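Arkville Shared Kitchen -- Walk-Through Checklist
Checked by: Rosine Carré
Date: 1 Jan 2019

1. Floor and walkways -- PASS
Happy New Year, everybody! The tile got a good mop last night and there was no grit underfoot by the back door. Please keep bags out of the path to the sink.

2. Smoke alarm and fire blanket -- PASS
Alarm tested, nice and loud (sorry, upstairs). The blanket is on its hook with both pull tabs hanging free.

3. Outlets and cords -- NEEDS WORK
The Hirix kettle has a nick in its cord, so I unplugged it and tagged it. Gus Kowalczyk has a spare at home and will bring it over. The other cords are great.

4. Table and cloth -- PASS, with a comment
I love this cloth! The blue one with the cartoon pigs is back on, and those big smiling faces cheer up the whole kitchen. It does hang well past the edges, and one corner droops out over the tile, so fold that corner under before small kids come in or anybody carries a hot pan past. Two clips on each long side should hold it. 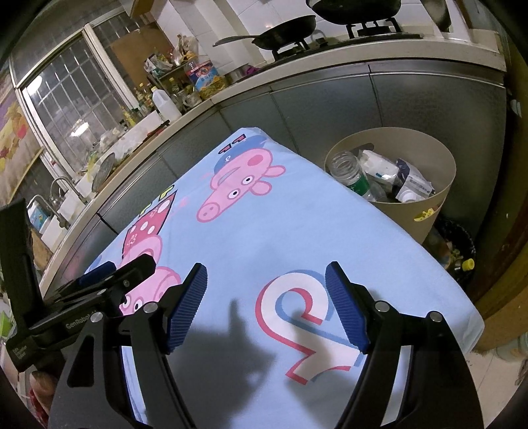 5. Cabinets -- PASS
Doors close, hinges are snug. Cleaning sprays have moved up to the high shelf, which was the one thing Perrine Marchal flagged in July. Well done to whoever got to it!

6. Hot water -- PASS
Comes through fast, and the mixer tap no longer drips. Let it run a moment before you put your hands under.

7. First aid box -- NEEDS WORK
Plenty of gauze and tape, only 4 bandages left. Évan Carré is picking up a box of 100 -- plus burn gel, if the store has it.

Open items: kettle (3), cloth clips (4), bandages (7)
Next check: Noémie Gilbert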